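Why Do Magazine Pages Shine?

Pick up a newspaper and it feels a bit like a dry leaf. Pick up a magazine and your fingers slide right off. Both are paper. Both used to be trees. So why did one of them come out so fancy?

Start with the tree. Wood is full of tiny stringy bits called fibers. At a paper mill, the wood is mashed and cooked until the fibers let go of each other and float around in water. The result is called pulp, and it looks like oatmeal that somebody forgot on the stove. Please don't eat it.

The pulp gets sprayed onto a moving screen. Water drains out, the fibers tangle together, and big rollers squeeze and dry them into a sheet. If you looked at that sheet under a microscope, you would see a mess of hills, holes, and loose ends. It looks smooth to you only because your eyes are not very good at this sort of thing. (Neither are mine.)

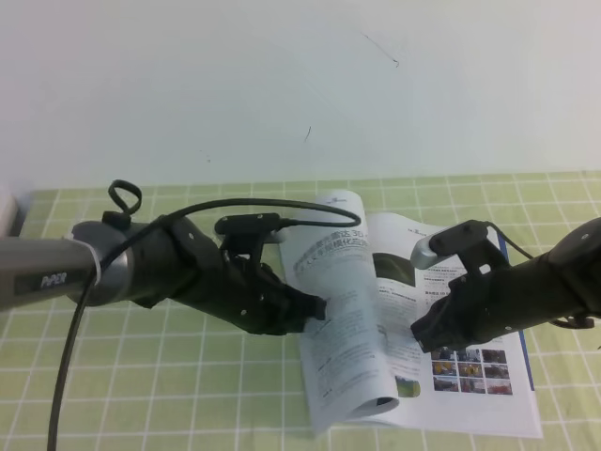 Ink notices the holes, though. Put a drop on plain paper and it sinks in and creeps sideways along the fibers, the way spilled juice creeps across a napkin. Words can survive this. A photograph of a tiger cannot, or it can, but you get a fuzzier tiger. A printed magazine lying open on a tabletop, like the one on the green grid, has often had some help before any ink arrived.

The help is mud. Very nice mud, but still. Many magazine papers are coated with a thin layer of white clay or powdered chalk, mixed with a kind of glue so it stays put. The coating fills in the holes, and the ink sits near the top, where it looks bright and sharp.

Then comes the polishing. The coated paper is squeezed between heavy rollers that press it flat. Light bounces off a flat surface in one tidy direction, and your eye calls that "shiny." Light hitting a bumpy surface bounces off every which way, and your eye calls that "dull," which seems a little rude.

Want to test it? Ask a grown-up for an old magazine and an old newspaper — old meaning they have finished reading it, as my neighbor Gualtiero Testa once had to explain to me. Put one drop of water on each and wait 3 minutes. Look at the shape of each drop, then feel the back of the page. Write down what you find, preferably on some other piece of paper.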